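The Packing Table at Plinley: a Small Gallery
Posted 04/04/2019

Two dark gray mats, one white box and a square of red tape, in the back room at Plinley.
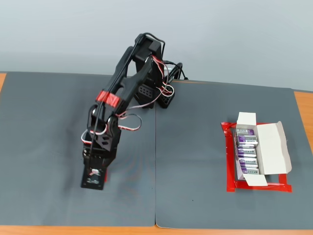 The white box in its square

The box is plain white cardboard, open at the top, and it sits inside a rectangle of red tape on the right-hand mat. The tape goes all the way around it with a little to spare, and if you have ever ordered a bundle of cards or a roll of our wrapping paper, you have received something that started its trip in a taped square very much like this one. I get asked about the table more than I get asked about the cards (which I try not to take personally!), so I finally sat down to put a page together with everything I could think of to say about mats and tape and cardboard, and I'm afraid there is rather a lot.

For anyone new, Plinley is a paper goods shop that lives mostly in the mail. We sell note cards, wrapping paper, gift tags and a few odds and ends that caught my eye and then had to be sold because I had bought too many of them. The front room is for visitors. The back room has the pale gray wall and the table, and that's where I am most of the day with the radio on low.

The mats

I came to mats late. For years I packed on the bare tabletop, and every box slid away from me as soon as I leaned on it with the tape. I would chase it across the table with my elbow. Then one January, when the orders had gone quiet after the holidays, I went over to Turkavitz, the supply place out past the feed store, to buy a mop head, and came home with two mats.

I lay them side by side with the seam running front to back, and I've grown very fond of that seam. It divides the table into two halves without my having to put up anything between them, and I can tell at a glance which side a thing belongs to. Dark gray was the color they had the most of. I had my heart set on green, but I'm glad now, for dark gray makes a white box stand out beautifully, and it is kind to tired eyes at the end of a long afternoon.

Caring for them is simple. I wipe them with a damp cloth and let them dry flat. Please don't roll them up wet and stand them behind a door for a week, which I did with an earlier pair, and they never did lie flat again. I used them under the rain boots after that and they were perfectly happy there.

The red tape

I went through several ways of marking a spot on a mat before settling on tape. Chalk rubbed off on my sleeves. A pencil line disappeared into the gray. I even tried cutting a square out of felt, and it looked very handsome until it wandered off on the bottom of a parcel and, as far as I know, was delivered to Chisholm along with a set of thank-you notes.

Tape stays where you press it, and red is about as easy to find as a color can be. My method, for those who have written to ask:

Set the box down where your hands like to find it.
Run the tape along each side, leaving a little room so the box can be lifted out and put back without catching.
Press down the corners with the back of a spoon.
Lift the box away and go over the whole outline once more with your thumb.

I leave more room now than I used to. My first square was so snug that the box pulled up a corner of the tape every time I moved it, and by the end of the week the whole thing looked like something the cat had been at. You don't need perfect edges, either. Mine come out a bit wider in some places than in others, depending on how the roll was behaving, and it has never made the slightest difference to a note card.

White boxes and brown ones

We used brown cartons for a long time and I still have a soft spot for them. They hide a scuff, and they smell like every moving day I ever had. But I switched to white for the gift orders after ordering a trial bundle from Gremberg, and I haven't gone back. A plain white box feels like a present before there is anything in it. You can stamp it, write on it, tie a ribbon around it, or leave it entirely alone.

The trial bundle was 30 boxes. I liked them so much that I ordered 900 the second time, without giving a single thought to where a person puts 900 flat boxes. For the record, they go under the stairs, behind the sofa, along the hallway, and in the trunk of the car for a good deal longer than you would like. I've since cut the standing order down to 198, an odd number to land on, but it is exactly what fits on the two shelves by the back door and I refuse to stack them any higher.

Last year we mailed 2,632 orders, big and small. I only know because I finally added up the little notebook, and I was so surprised that I added it up again with a cup of coffee and got the same answer.

What I do with an open box

I like to fold up a box first and let it sit open while I gather everything for the order. It gives me somewhere to be heading. Heavy things go in at the bottom, of course, then a sheet of tissue, then the cards standing on their long edges so the corners don't take a knock. Tags go in an envelope of their own, or they slip down the sides and the customer writes to say they never came (they nearly always turn up under the flap).

I fill the gaps with crumpled paper, and I'm not shy about it. If you can hear anything shift when you tip the box, it wants another handful. Then I close it up, turn it over, and give it a gentle press on every side as if I were choosing a melon.

If there's a handwritten note going in, it goes on the very top. I used to put it at the bottom as a kind of surprise, and people threw it out with the tissue.

A few things readers have asked

Does the tape leave a mark on the mat? A little stickiness, yes, if it has been down for months. Cooking oil on a rag takes it off, and then dish soap takes off the cooking oil.

How big should the square be? Slightly bigger than your box. I use a finger's width all around, and my fingers are not especially slim.

Can I buy the white boxes from you? I'm happy to sell a few to anyone who stops by the front room, as long as you can carry them flat. I can't mail them, though. I did try once, and I had to put boxes in a box that cost more to send than everything inside it.

What about a smaller table? You can manage with one mat and one square very nicely. I packed on half a kitchen table for the first couple of years, with the butter dish pushed up to the far end, and the orders went out all the same.

I have a fresh roll of red waiting for when the corners of the square begin to lift, and I'm told Turkavitz may be getting mats in green this summer, so I will have to decide how I feel about that.

Filed under: the back room, packing, paper and boxes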